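Drondale Cave Boardwalk and Boat Landing
Pre-season walk-through with comments
Filled in by: Birutė Avotiņš, Jikmont Trails

1. Landing stage
Mooring rings: OK.
Ladder: bottom rung bent. Usable, but replace before June.
Life rings: one missing its rope. Iltum boat crew told.

2. Boardwalk, landing to cave mouth (400 yards)
Planks: 8 soft ones past the second bend, marked with chalk. Close that side until they are changed.
Handrail: firm on the uphill side. Loose at two posts on the water side.
Non-slip strips: worn on the steps.

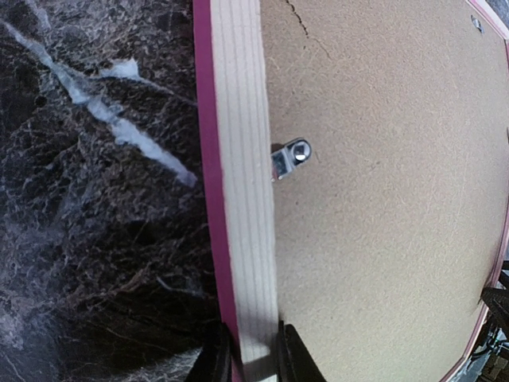
Tan backing panel and pale wooden slat, with the pink edge beside it.

3. Cave mouth
Helmets: 28 on the rack, all chin straps working.
Group limit sign: faded, still readable from the path.
Loose rock: none found overhead. Check again after heavy rain.

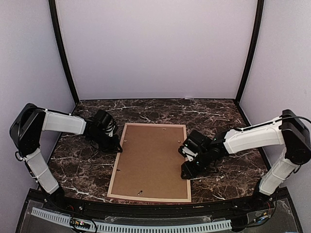 Guides must still carry a spare headlamp each. Two of the spares had dead batteries in January and were not replaced. Red filters are needed on every lamp past the rope line, as white light drives the birds off the ledges.

4. Inner chamber, rope line to viewing ledge
Rope: no fraying. Knots retied.
Floor: slick with droppings for the whole stretch. Boots only, no sandals.
Water level: below the yellow mark.

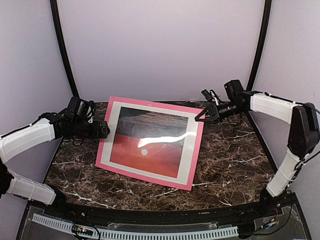

Picture in a pink frame with an off-white mat.

5. Tamošiūnaitė overlook
Steps: 385 counted, three with cracked edges.
Bench: OK.
First aid box: sealed, burn gel out of date.

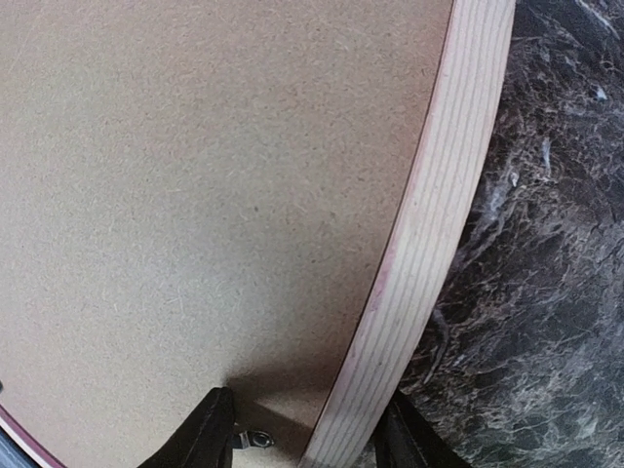 Tan board with a curved, pale wooden rim.

6. Result
Landing and overlook may open. Boardwalk open on the uphill side only. Cave tours on hold until the headlamp batteries are in. Last boat back stays at 4:30 p.m.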